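README - Waria cell, memory and drive bench

Notes on setup and upkeep for the single arm cell. Read the start-up bit before you touch anything, rest can wait. Last gone over 5/7/26. Questions to Dae-han Yang.

What the cell is

One arm, hung from above, two-finger gripper. Slotted aluminium table. Desktop towers go on their side, panel off, inside facing up. Parts holder to the left of the case. Fixed camera, don't lean on the mount.

Job is putting parts in and taking them out: memory, drive, card, processor. Programs are named after the part. Anything called "old" leave alone, Kumevska still wants to compare against them.

Start-up

Air off the table first, brush not a cloth. Cloth leaves fluff in the slots.
Case pushed against both stops. Check with a finger, the back corner likes to sit proud.
Power on, wait for the controller, home the arm with NOTHING in the gripper.
Run touch-off on the holder, then on the case. In that order. Other way round it keeps the old holder offset and you wont notice until the first pick.
Slow speed for the first cycle of the day, hand on the stop.

Case is not plugged into the mains, ever. If you need a board powered up do it on the other bench.

Gripper

Fingers are the thin black pair from Tierney. Pads wear on the inside edge first. Change both pads together even if one looks fine. Screws are tiny, do it over a tray.

Grip force for memory is setting 3. Setting 4 is for the drive carrier. Someone left it on 4 in October and we had two modules with marked edges, so look at the screen before you start.
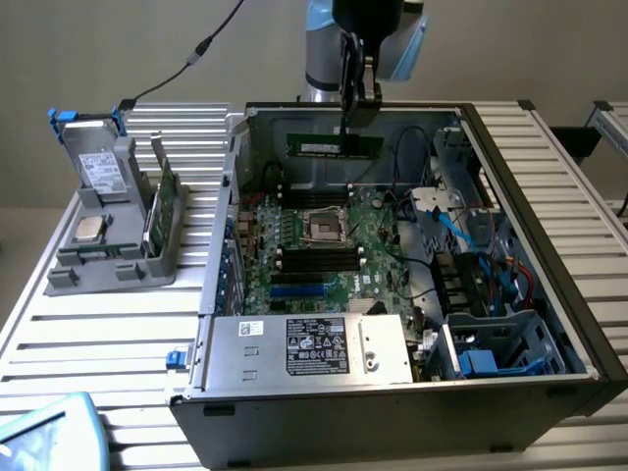 Approach height matters more than speed. If the stick comes in low it catches the rear wall of the chassis, and the arm doesn't always fault, it just pushes. Clearance is set in the Clekel config under approach_z. Present value 2,787, was 2,546 with the old fingers. Don't copy values from the old file, the finger length is different!

Memory goes down level, then two short presses, one each end. Latches must be open before the run. The program does not check this. If a stick stops halfway, back off straight up, do not twist.

Processor pick is the fussy one. Pocket in the holder has to be clean or the chip sits tilted. Socket frame open, same as the latches, program assumes it.

Cables

Loose SATA leads are the usual cause of a stopped run. Tuck them to the drive side before closing the guard. Same with the arm's own cable, it needs slack at full reach but not so much that it drags on the holder. Re-tie after any work on the wrist.

Weekly

- pads, both sides
- bolts on holder and stops, hand tight then a quarter turn
- camera glass, dry lens paper only
- back up config and programs to the Waria share
- run the empty cycle and listen. Clicking at the wrist = call Dae-han, don't carry on

Faults seen so far

"Grip lost" straight after pick: pads, or the part wasnt seated in the holder.
"Joint limit" over the drive cage: case not against the stops.
Vision finds no slot: light behind the bench is on. Turn it off, re-run the case touch-off.
Arm stops with no message: guard switch, the left one. Wiggle it. Replacement is on order.

To do

New stop for the back corner. Latch check before memory runs. Spare set of fingers. Write up the card program propperly, at the moment it is comments in the file and a sheet taped inside the cabinet door.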